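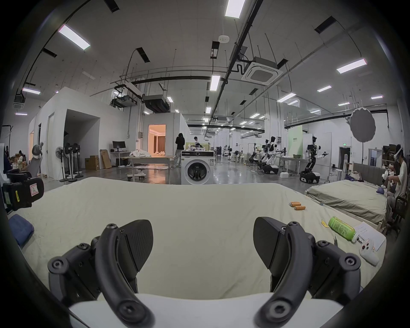
Controller parked on the handwritten notes.

Re: [papermaps] Bramemis by hand, second try

On March 12, 2021, Ximeng Su wrote:
> I gave up on my Bramemis map in January, somewhere in the cellars
> under Ellach, when the paper ran out on the east side and I
> couldn't face copying it all over again. I'd like to start fresh.
> How do people here deal with levels that don't fit on the page?
> Also, graph paper or plain? I've been using graph paper with 5
> squares to the inch and my handwriting won't go in the boxes.

Oh, please do start fresh, the Ellach cellars are one of the best things in the whole game to draw! I've mapped them twice and I'd do it again tomorrow. The second time I found the flooded passage behind the cooper's shop, and I only found it by looking at the gap on my own map and wondering what the level designer had put in all that space.

On pages that run out: I quit trying to fit a level on a sheet years ago. I put the entrance in the middle, draw until I hit an edge, write a big letter in a circle there, and start a new sheet with the same letter on it. My Ellach is 10 sheets now, all different sizes, one of them the back of a gas bill. They live in a folder and I lay out the ones I need. It looks terrible and it works really well. If the level grows east you just add east (this is the part that made me so happy when I figured it out), and nothing ever has to be copied over.

Plain paper for me, every time. Graph paper is great for the older grid games where one step is one square, but Bramemis has those long curving ramps and I was always fudging them to meet up with the lines. On plain paper I draw a blob for a room and a line for a hallway, and if the hallway is long I write "long" on it.
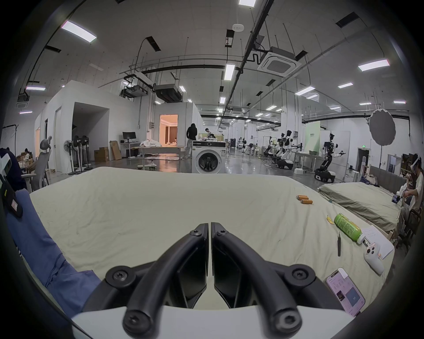

Write while you play, even if it's one word. I used to tell myself I'd fill in the details at the end of the night, and by then I had no idea which of the three locked gates had the bell next to it. What fixed it was keeping everything within reach of the controller: the sheet of notes, a thin black pen, and a little yellow sticky note for things I'm not sure about yet. The sure things go on the sheet. The unsure things go on the sticky, and when I go back and check them I either copy them over or throw the sticky away. In the Ranero tunnels that saved me from drawing a staircase that was only a painted wall.

As for symbols, keep them few. I had a key with 40 of them once, very pretty, and I couldn't read my own map. These days a door is a short bar, a locked door is a bar with an x, stairs are an arrow with "up" or "dn", and anything else gets a word.
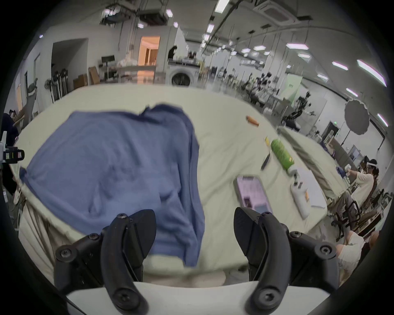

Is it better to number the rooms or name them?
Name them. Numbers are quicker to write, but "room 31" means nothing a week later, while "room with the fish mural" puts you right back there. I do switch to numbers for the Darko archive, where there are something like forever many identical reading rooms and even I run out of names.

Someone on the list a while back posted a map of the whole Darko quarter, more than 200 rooms, drawn on the backs of old calendar pages. If whoever that was is still reading, could you post it again? I lost my copy and I think Ximeng would love it.

And Ximeng, keep the January map! Don't toss it just because you're starting over. Mine from the first time has a hallway the new one is missing, and I still haven't worked out which of them is wrong.

M.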